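Notes from the Allotments: The Great Water Butt Question

The Gevthorpe site now has 91 plots and, by general agreement, one tap that works. The other three drip, sulk or spray you in the ear. We reported this to the council in spring and got back a letter thanking us for our interest in water.

So it's butts this month. If you have a shed and the shed has a roof, you have no excuse. A length of guttering, a downpipe and a barrel will see most plots through a dry fortnight, provided you don't grow celery, and I can't think why you would. Eston, on the bypass, has the plain green ones in again. Take a friend with a bigger car than yours. I took mine home on my lap, in the passenger seat, with the lid on my head, and was waved at by a bus.

A few things learned the hard way. Stand the butt on something solid and level. Two slabs on bare soil will do until the first proper downpour, when a full barrel remembers it weighs as much as a pony and lies down on your beans. Raise it high enough to get a can under the tap. This sounds obvious, and there is a very handsome butt on plot 9 whose tap can be used to fill a saucer. Keep the lid on too, or you'll be breeding gnats for the whole of Gevthorpe, and they will be traced back to you.

On smell: yes, it will. Tip it out once a year, in late winter, and scrub it with a long brush and the sort of language you don't use in front of the primary school. What comes out of the bottom can go on the compost. I have been told it can also go on roses, by someone whose roses were dead.

The hosepipe rule hasn't changed, whatever you may have heard by the bonfire. Hoses are for filling cans and butts, with you standing there holding the other end. They are not to be left running between the lettuces while you go home for lunch. In July somebody's meter reading, which is to say everybody's meter reading, went up by 2554 litres over a single weekend. We don't know who it was. We do know whose marrows are the size of canoes.

Clusley, the next site along the lane, have put in a shared tank, painted it a tasteful grey and held a small opening ceremony with squash. We are not jealous. Their soil is dreadful. All the same, if anyone has an unwanted tank that once held something you'd be happy to eat a radish out of, please leave a note in the hut. No oil tanks this time. We're still getting rid of the last one.

Other business, quickly. The shredder is back from the mender's and will be out from 4 in the afternoon on the open day, for clean prunings only. Bindweed is not a clean pruning. Neither is a welly. The lock on the bottom gate now turns the other way, so if it seems jammed, try being wrong about it first.

The seed swap box has been tidied and everything older than the hut has gone to a better place. There are still a great many envelopes marked "beans?" and one marked "not beans", both of which I recommend to gamblers. Please write the year on anything you add. The name of the plant would be a treat.

There's a waiting list for half plots again, so if you're thinking of giving yours up, now is a kind time to do it. If yours is merely under four feet of nettles, you'll be getting the friendly letter. The unfriendly letter is the same letter, sent twice.

Next month: leaf mould, and why you should have started it last year.

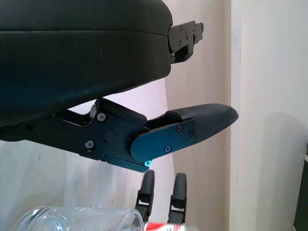
Anyone wanting to go halves on a load of manure should add their plot number to the sheet in the hut before the end of the month. It comes by the trailer, it can't be sent back, and it will be tipped wherever the driver feels like tipping it, so bring a barrow and a forgiving nature.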